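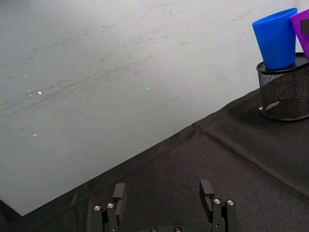 Zakhar Kuzmenko writes that the demonstration should be set up and cycled once before the doors open, and that nobody but the operator should touch the table after that. Section 6 has been reworded accordingly.

Reading time: 3 minutes
Print | E-mail

6. Visitor demonstration: cup handling with two arms

This section applies to open days and booked visits on the Cleken bench. It assumes that both arms have been commissioned and that the Tretow controller shows no active faults.

6.1 Preparing the table

1. Lay the black cloth over the full width of the table. Smooth out folds in the working area. A crease may remain if no item stands on it.
2. Place the container on the cloth within reach of the right arm.
3. Stand the blue and purple cups at their taught positions, rims upward.
4. Clear the middle of the table.
5. Check that the cables at both wrists hang free and do not catch at the limits of travel.

NOTE: If the cloth is moved after step 3, repeat steps 2 to 4. Positions are taught relative to the table and do not follow the cloth.

CAUTION: Keep hands off the table whenever the drives are enabled.

6.2 Starting the routine

1. Set the speed override to 12 per cent.
2. Move both arms to the start position.
3. Load the Storuris visitor routine from the controller menu.
4. Announce the start aloud, then press and hold the enabling switch.
5. Let one cycle finish before taking questions.
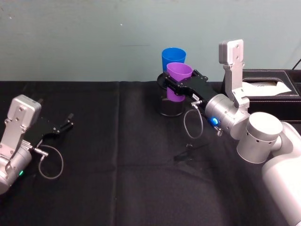
Could the operator stop with a cup in the grip, so that visitors at the back have time to see it? Nikola Stępień raised this when the draft was circulated. It is permitted, under the conditions in 6.3.

6.3 Pausing during a cycle

1. Press PAUSE once. Do not use the emergency stop for a planned pause.
2. Wait until both arms are at rest.
3. Keep the pause under 300 seconds. Beyond that limit the routine has to be restarted from the start position.
4. To continue, check that all visitors are behind the line and press RESUME.

CAUTION: A paused arm is still under power. Do not take the cup out of the fingers by hand.

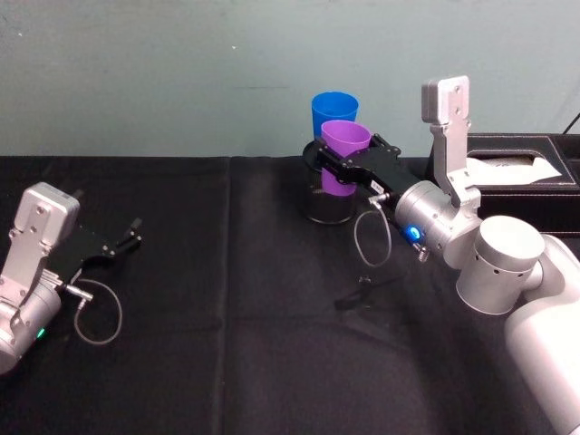 Explanations are best given during the pause, and should be limited to what visitors can check for themselves. Begin with the difference between the two grippers: the right one is closed on the purple cup, while the left one is open and holds nothing. Next, point out the indicators, green on the left arm and blue on the right. Leave force settings until the end, as they lead to long discussions.

6.4 Ending the visit

1. Let the cycle run to its end and release the enabling switch.
2. Return both arms to the start position and disable the drives.
3. Enter the visit in the bench log, with any pauses and faults.

Report errors in this section to Eilidh Yule. Last revised August 9, 2021.

Shares: 6 | Comments: 3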